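Reading time: 3 min

Utensil stands are my favourite cheap fix for a crowded kitchen, and I'll happily bore anyone who stands near my stove! Mine replaced a drawer that jammed every second time I opened it, usually with something on the boil. If you've got a bit of bench and more long-handled tools than drawer, read on.

Start by emptying the drawer onto a clear surface, a big table if you have one. Put back anything you didn't reach for this month. The everyday tools go on the stand, the once-a-year ones go in a box on top of the pantry, and the doubles go to whoever has just moved out of home. I had two potato mashers and have never once mashed with both.
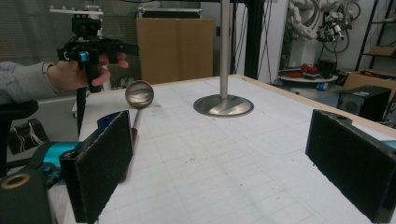

Ladles are where I'd begin, because they're the worst drawer citizens of the lot. The bowl takes up all the height and the handle swings round and catches on the whisk. Lay yours down flat next to the stand before you hang anything, as with the stainless steel one here, and you get a fair idea of how its length compares with the base. A wide, flared base like this one is what I'd look for, too. I had a Lekora stand years ago with a dainty little foot and it went over every time I unhooked the soup ladle (spectacular noise, grumpy dog).

A few things I've learned from living with one:

Hang heavy things opposite each other. Ladle on one side, big serving spoon on the other, and the pole stays put.

Measure up to the cupboards first. I have 60 cm between bench and cupboard, and a 40 cm stand leaves plenty of room to lift things off without barking my knuckles. I came very close to buying a 75 cm one - lovely, and it would never have fitted.

Keep it an arm's length from the burners. Grease travels further than you'd think, and it loves shiny metal.

For cleaning, a dab of dish soap on a soft cloth, then a rinse cloth, then a dry tea towel straight away so you don't get water spots. Wipe the pole from top to bottom and do the base last, going round with the grain if it's brushed. Skip the scourers! I do mine on a Sunday while the kettle boils. 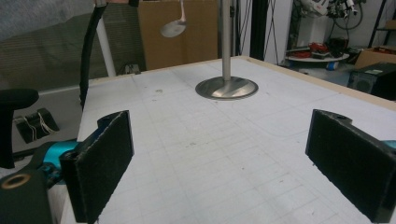 Petronella Radebe wrote in to say she sticks a circle of thin cork under her stand, cut a touch smaller than the base so it doesn't show, and it has stopped the thing skating about on her stone bench. She also hangs her tea strainer on it, on the side nearest the kettle. I'm stealing both ideas. Cork drink coasters would do for a small base, and you can trim them with kitchen scissors.

If your tools don't have a hole or a hook at the end, a loop of cotton kitchen string works well on anything with a narrow neck. Swap the string when it starts to look grey.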